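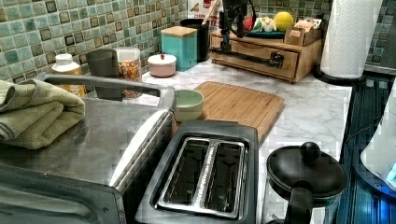

A day at the Niltwood fantasy book fair

The October fair filled both floors of the old grain exchange, with 274 tables by the organizers' count. I got there when the doors opened and went straight upstairs, where the small presses were.

Nolteo had the longest line. They were selling the second volume of Natalina Farina's Negash series, about a city where maps are banned and the people who can draw them from memory live under the streets. She read the tunnel chapter, took questions for 15 minutes and said book three is with her editor. The hardcover was sold out by lunch. I bought the paperback.

Downstairs, Lautaro Bustos gave a talk on inventing prisons for fiction. He showed floor plans from Skulerik, his first novel, and explained why he cut 2 of the towers in the final draft. The sound was poor at the back.

Food was one coffee cart and a sandwich counter. Bring cash, as several tables had no card reader. Parking is behind the building and fills early. The bus stops across the street.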